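Dedau Spot Monitor — Political Ad Tracking for TV, Radio and Online Video

Software and data service
Sold by Muveck
List price: $1599 per month, one state
Additional states: $348 per month each
Additional seats: $171 per month each
Page last updated May 15, 2020

Overview

Dedau Spot Monitor is a subscription service that records political advertising as it airs and puts it in a searchable library. It covers broadcast television, local cable, radio and paid online video. Each ad is logged with the sponsor named in its disclaimer, the market where it ran, the time it ran and the program it ran in.

The service is used by campaigns that need to know what the other side is saying, by newsrooms that write about ads, and by groups that follow spending on ballot measures. It is also used by station traffic departments, mainly to check what aired against what was ordered.

A base subscription covers one state and two seats. All media types are included. Radio and online video are not sold as add-ons, and there is no separate charge for races below the statewide level.

What is in the library

Every ad in the library has its own page. The page holds the full recording, a transcript, the sponsor, the length, the language, and a list of airings that grows as the ad keeps running. When a sponsor changes a few seconds of an ad and sends it back out, the new cut gets its own page and is linked to the old one. This matters more than people expect in the last weeks of a race, when a line may be dropped after a complaint and the rest of the ad stays the same.

Ads are sorted by race. An ad that names two races, such as a party ad for a governor and a slate of legislators, appears under both. Issue ads that name no candidate are filed by subject and by sponsor. If an issue ad is later found to belong with a race, it can be added to that race without losing its place in the subject list.

Transcripts are made by software and then read by an editor. Most are checked by the next morning. A transcript that has not been checked yet is marked "draft" at the top. We suggest you do not quote from a draft without listening to the ad.

Searching

You can search by sponsor, candidate, office, market, station, date range, language and any word in the transcript. Searches can be saved. A saved search can send an email when something new matches it, either right away or once a day.

The most common saved search is the name of an opponent, limited to the markets a campaign cares about. The second most common is the client's own name. Both are set up for you when the account is opened, if you give us the names in advance.

Word searches look for the word as spoken and as shown on screen. On-screen text is stored apart from the spoken transcript, so you can search only the disclaimer or only the claims shown in print. On-screen text in very small type is sometimes missed. If you find one that was missed, use the "report text" link on the ad's page and an editor will add it.

Spending estimates

Each airing carries an estimated cost. The estimate comes from the station, the time of day, the program and the rate class the sponsor is likely to qualify for. Candidates generally pay less than outside groups for the same time close to an election, and the estimates take this into account.

These are estimates and should be described that way in anything you publish. Where a station has posted an order or invoice in its public file, the figures from that document are shown beside our estimate with a link. The two will often differ. Orders are changed, spots are bumped, and make-goods may run a week later in a different program.

Online video is harder. Platforms publish spending in ranges, or in some cases do not publish it at all. We show the range as given and do not turn it into a single figure. Totals for a race can be viewed with or without online video.

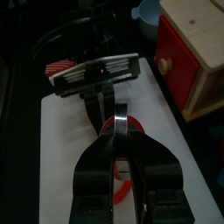
Reservation tracking works from the same public files. When a campaign or outside group reserves time for the fall, the reservation is entered by market and by week. You can put two sponsors side by side and see which weeks each has covered. A canceled reservation stays on the chart in gray with the date it was canceled, so a pullout from a market is easy to find afterward.

Alerts for first airings

The first airing alert is the feature most campaigns ask about. It sends a message when an ad that is not already in the library runs in one of your markets. The message includes a link to the recording and the draft transcript.

For broadcast television, alerts normally go out within the hour. Local cable takes longer because insertions vary by zone. Radio alerts depend on the station, and small stations that we record overnight are processed the next day. Online video alerts are sent when the ad is first found, which may be later than when it first ran.

Alerts can go to email or text message. Each seat sets its own. If several people on a staff want the same alerts, the account owner can set them once and share them.

Reports and exports

Four standard reports are built in: airings by sponsor, airings by market, estimated spending by week, and share of voice for a race. Each can be saved as a PDF or a spreadsheet. Reports can carry your own logo in place of ours.

Clips can be downloaded in a small size for email or a larger size for broadcast use. Newsrooms may air clips under the terms of the newsroom license, which is part of the base subscription for news organizations. Campaigns may download clips for internal use. Reusing another sponsor's footage in your own ad is a question for your lawyer. The subscription does not give you any rights to it.

Subscribers who already use Idalis for voter contact and budget planning can send the weekly spending figures there directly. The connection is one-way. Nothing from your Idalis account is copied into ours.

Coverage

Coverage is by media market. When you subscribe to a state, you get every market that reaches it, including those based across the state line. A customer in a state with no large stations of its own will still see the ads its voters see.

Spanish-language stations are recorded in every market where they have a full-power signal. Transcripts for these ads are kept in Spanish with an English translation beside them. Ads in other languages are recorded and logged but are not always translated.

We do not cover direct mail, billboards, yard signs, text messages or phone calls. Streaming radio and podcast ads are not covered at this time. Satellite and national cable buys are logged once as national airings and are not assigned to local markets.

Recordings go back to February of the current cycle for all states. Older cycles are available for some states. Ask before you order if past material is important to you — the older recordings do not all have checked transcripts.

What you need

The service runs in a current web browser. There is nothing to install. Video plays on phones and tablets, but the reservation charts are wide and work best on a full-size screen. Large exports may take several minutes to prepare, and you will get an email with a link when they are ready. Links stay active for a week.

Ordering and terms

Subscriptions are month to month with a two-month minimum. There is no setup fee. You can add a state or a seat at any time, and the charge for the first month is prorated. To drop one, let us know before the next billing date.

Campaign committees are asked to pay by the month in advance. News organizations, schools and agencies may be invoiced. Invoices show the name of the committee or organization exactly as you give it to us, so please use the name that appears on your filings.

Agencies that serve more than one campaign may use one account as long as the campaigns are not opposed to each other. If they are, separate accounts are required. Saved searches, alert lists and reports are visible only inside the account that made them.

Training is done by phone and screen share and takes one session. It is included for every seat. Customers who prefer in-person training for a larger staff can arrange it through Van Damme, our training partner, at a separate rate.

Related products

Dedau Filing Watch — Alerts for new campaign finance reports at the state level. Does not include ads.

Dedau Debate Archive — Recordings and transcripts of candidate debates and forums. Sold by the state or by the single event.

Dedau Station File Search — The public file search from Spot Monitor as a stand-alone service, without recordings.

To request a trial login, use the contact form and list the state and the races you follow. Trial logins can search and play everything in one market. Exports and alerts are turned off during the trial.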